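Ralik Work Table, White – One Year On

I had put off buying a proper table for longer than I care to admit. For years I made do with an old door laid over two filing cabinets, and it served me well enough until the varnish began coming up in sticky little curls and I found myself sanding it every spring. So last October I finally gave in and ordered the Ralik in plain white, the big one, after going back and forth between it and the Monti for the better part of a month. The Monti is a handsome thing, I'll say that for it, but it was 300 dollars more and it only came in a shiny finish. I wanted something I could look at all day without squinting!
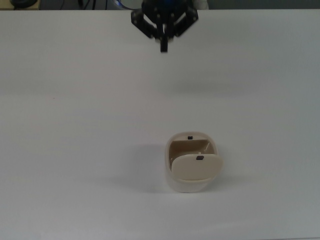 Nouhaila Samir

Let me start with the surface, as it's the reason I chose this table and the reason I'd choose it again. It is smooth and matte, and it stays an even, pale gray-white under the ceiling lights. There is no pattern and there are no seams to collect crumbs. Of course any little speck shows up on white, and if that sort of thing bothers you (it bothers my sister terribly) you may want to look at the gray version. I keep a damp cloth on the windowsill and give the top a wipe before I go home, and that has been enough. Coffee comes off. Pencil comes off. A green marker took me two evenings and some baking soda, and I can still find the place if I go hunting for it.

Putting it together was a two-person job, whatever the leaflet tells you. My nephew and I had the legs on in 30 minutes and then spent a good while longer turning it right side up in a narrow hallway, which I don't recommend. Build it in the room where it's going to live.

I bought two small things from Genia to go with it, and they deserve a word too. First is the cup, a short, wide one in a pale beige. I like a low cup on a work table, because the tall ones go over the minute you reach across for something. The wide opening means you can get your fingers in and fish out a paper clip without tipping everything out. 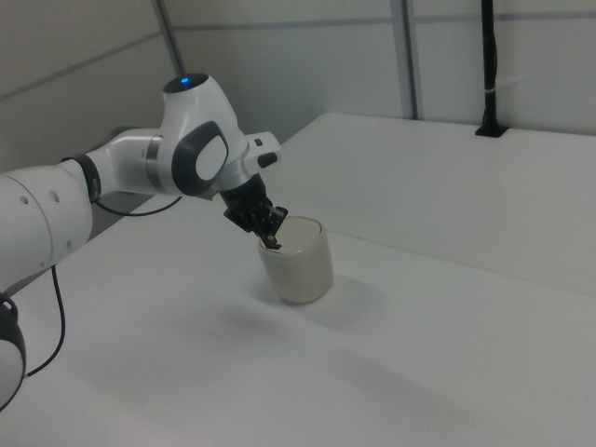 The beige cup on the white tabletop

My one small grumble is the color. It is close enough to the table that on a dim winter afternoon I have put my hand straight past it more than once. A nice brick red would be lovely, if anyone at Genia is reading.

The other is the little bin with the flip-up lid, in a creamy off-white. I was doubtful about paying 29 dollars for something to put pencil shavings in – my mother would have used a coffee can and been perfectly happy – but it has won me over.
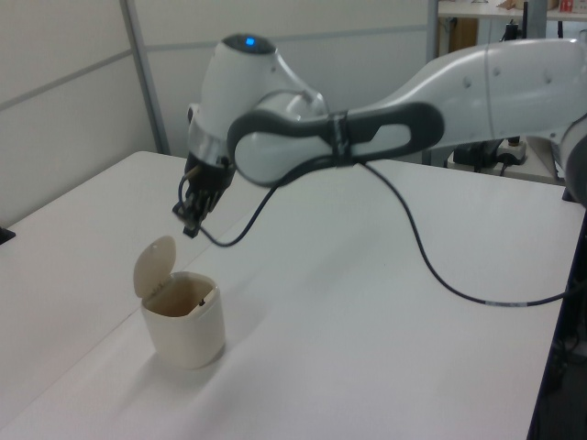 I do wish the lid came off altogether for washing. I had a Lestum bin before this one with a lid that lifted right away, and I miss that on cleaning days. Still, the rounded corners are easy to get a cloth into, and it takes up very little room.

Would I buy the table again? Yes, and I have already told my sister to get one (in gray). If you have the space and don't mind wiping it down, I think you'll be very pleased with it. I'd skip the matching drawer unit, though. I tried one in the store and it stuck on the way out and again on the way back in.

Posted 21 September 2008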